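Ticket: Stat feed dropping steals from women's basketball box scores
Product: Kahsay scoring console, Josellow stats import
Site: Pisdale athletics department
Priority: Normal
Status: Resolved, monitoring

Reported problem
Season totals on the public player pages do not match the official scorebook. Steals are low for several guards. Points, rebounds and fouls match. First noticed Monday when the weekly conference report was prepared.

Attachments (3)

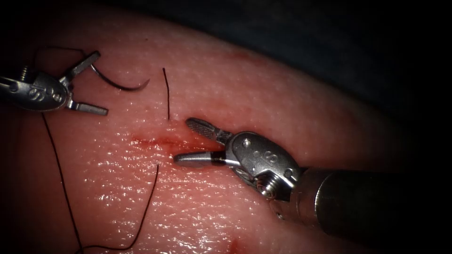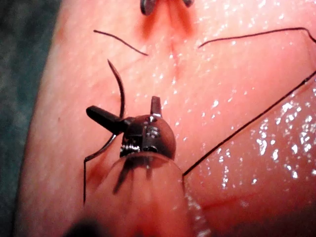
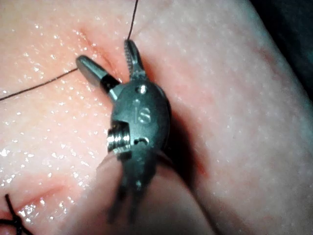
Steps to reproduce
1. Open a completed home game in the console.
2. Export the play-by-play and the box score.
3. Run the import with default settings.
4. Compare steals on the player page with the exported box score.

Expected: both values match.
Result: the player page is short by one or more steals in any game where a turnover was edited after entry. Games with no edits import correctly.

Log

Entry 1
Checked the console export first. The box score file is correct. The play-by-play file is also correct, but edited turnovers are written at the end of the period block with their original clock time. The events are therefore out of clock order in the file.

Entry 2
Turned on verbose logging in the import. The importer pairs each steal with the turnover directly before it. If the next line is not a turnover by the other team, the steal is logged as "unpaired" and skipped. No error is shown to the operator. The job still reports 100 percent complete.

Entry 3
Reran 18 games from the current season with the box score file only. All steals matched the scorebook. Reran the same games with play-by-play included and the shortage came back. Cause is in the pairing step. Console and network ruled out.

Entry 4
Tried sorting the play-by-play by period and clock before import. This fixed most games. It did not fix games where a steal and a made basket share the same clock second, which is common on fast breaks. The sort put the basket ahead of the steal in those cases. Do not use a plain clock sort as a workaround.

Entry 5
Asked Henus support whether the console can export edits in place. The setting exists under Export, Advanced, "Keep edit position." It is off by default and resets to off after a console update. Turned it on and exported a test game with 20 edited turnovers. All steals paired and imported.

Entry 6
Reimported the season with the setting on. Player totals now match the scorebook for every home game. Two road games still differ by one steal each. Those files came from the host school and will need to be requested again.

Fix
Turn on "Keep edit position" before exporting. Delete the old import for the affected game first, or the importer will keep the old totals and add only new events. Clear the page cache after the last reimport.

Open items
Request new exports for the two road games.
Add a check for the export setting to the pregame list.
Importer should warn on unpaired steals. Feature request filed with Josellow, no target release yet.
Career totals rebuild overnight and may lag the season page until the next morning. Confirm before the conference report is sent again.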